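Cable Length Belongs on the Outside of the Box

The specification sheet for a desk lamp gives its output in lumens, its color temperature, its mass and the diameter of its base. It seldom gives the length of the cord. I have now bought three Dristia lamps over several years, and in each case the length of the cord decided where the lamp could stand. In each case I learned the length by plugging the lamp in.

My argument is narrow. Any product sold with a cable should state the usable length of that cable on the outside of the package, next to the voltage. The figure costs nothing to obtain. The manufacturer already has it, as the cable was ordered from a supplier by length.

The usual objection is that buyers don't care. Azadeh Shojaei, who handles returns for a furniture and lighting store, let me read a month of her return slips from May. There were 474 of them. The reason codes printed on the slip are "damaged," "wrong color," "wrong item," "changed mind" and "other." On 87 of the slips, somebody had written a remark by hand that concerned the cord, nearly always that it did not reach. Most of those had been coded "changed mind." A company reading only the codes would conclude that it had fickle customers.
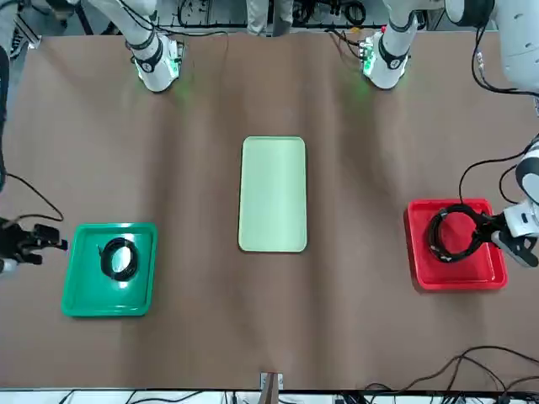 The second objection is that length is hard to define. There is some merit in this. A cord can be measured from plug face to strain relief, or from plug face to the point where the product rests on the table, and on a tall lamp the two differ by the height of the stem. Inline switches and power bricks complicate matters further. A brick needs a surface to lie on, and a 23-inch lead on the low-voltage side is of little help if the brick then hangs in the air behind the desk. I would define usable length as the distance from the wall outlet to the entry point on the product, with the cable lying flat and any brick on the floor, and I would print the two segments separately where a brick exists. Esmaeil Karimi, who wrote test procedures for Hosinetti before he retired, prefers a single figure with a fixed deduction of five percent for routing. I think the deduction hides information, but either rule would be an improvement on silence.

The third objection is that longer cords are hazardous and that printing the length would start a contest to make them longer. I find this one weak. Some product categories have short cords for good reason, heating appliances above all, and a printed figure does not change the reason. What the missing figure does produce is extension cords, bought on the second trip to the store and left under a rug.

Packaging makes the matter worse. Product cables are shipped bound, and the bundle conceals the one dimension the buyer wants. A person can estimate the height of a lamp through a cutout in the box to within an inch. The same person can't estimate a tied bundle within a yard, and display models don't help, because their cords run down through a hole in the shelf.
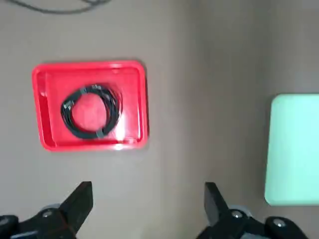 Retailers could act before manufacturers do. A store employee with a tape measure could cover a lighting aisle in a morning and write the result on the shelf label. The measurement does have to be made with the cable extended. A coil of many turns, like the black one in the red tray, gives no reliable reading by eye, and multiplying turns by an average circumference works only when the loop is regular. Where the loop is loose or flattened on one side, the error in each turn is carried through all of them. Shirin Tabrizi tried the multiplication method on stock at Flesero and was short by a foot or more on half the items.

Online listings are a simpler case. The field exists in most catalog software and is left blank. Björklund fills it in for monitors, where the video cable is listed at 800 mm, and leaves it blank for the speakers sold on the same page. I can see no engineering basis for the distinction. Zinhle Mahlangu, who maintains catalog data for a living, suspects that monitor buyers complained in writing and speaker buyers bought extensions.

If that is correct, then the remedy available to the rest of us is to complain in writing. When returning a lamp because the cord is too short, mark the slip "other," state the length supplied and the length needed, and ask for a copy. The slip takes a minute to fill in. Nasrin Moradi at Dristia customer service did answer my own letter, and told me the length of the cord on the current model, which I had already measured.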